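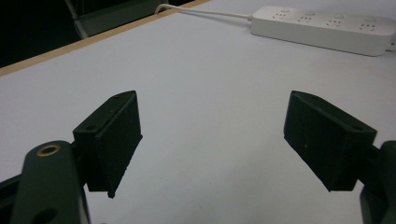 Unpaid time in the security line at shift change

Posted in: Workplace Law and HR > Pay and Hours

dockside_hr
06/10/2021
I do HR for the Drarkesgate site at Pryor. We have 613 hourly staff there. Since January everyone goes through a bag check before they can clock out of the building, but the time clocks are on the floor, before the check. So people punch out and then stand in line. A supervisor raised it with me last week and I don't have a good answer. The check is mandatory. Do we need to pay for the wait?

marlow77
Depends on your state. Federal law has gone one way on security screening and some states have gone the other. Which state are you in, and do you have people in more than one?

dockside_hr
Two states. Pryor is the bigger site. The other one has a check too but the clocks are by the door, so it hasn't come up.

tallyho_payroll
Move the clocks. We had the same setup when we ran Plurnel for timekeeping and moved two clocks past the check over a weekend. The cable run was the only real cost. The complaints stopped.

gr8lakes
Moving the clocks fixes it from now on. It does nothing for the months since January. If your state says that time is work time, you owe it.

tallyho_payroll
Sure, if. Most days our line was two or three minutes. I wouldn't go digging up back pay over that before a lawyer tells you to.

gr8lakes
Two or three minutes a shift, five shifts a week, times 613 people. That isn't small. And some of those people are already at 40 hours, so part of it would be overtime. I would not sit on it.

marlow77
Agree with gr8lakes on this one. Also be careful what you put in email before you talk to counsel. Do you have any record of how long the wait is?

dockside_hr
The door badges are logged in Irance, so I can compare the punch with the exit badge. I pulled one day. Most were under four minutes. Second shift was worse - a few were over ten.

nightshift_ken
I'm on the other side of this, warehouse worker, different company. Ten minutes is normal for us on Fridays. We got a one-time payment of $500 each and the clocks stayed where they were. People would have taken less money if they had fixed the line.

tallyho_payroll
$500 each at 613 people would sink our budget for the year.

gr8lakes
So would a class action.

dockside_hr
Thanks all. I have a call with outside counsel tomorrow and I'm bringing the badge report. Facilities is pricing the clock move in the meantime.

marlow77
Ask them about the walk from the clock to the line too. It gets missed.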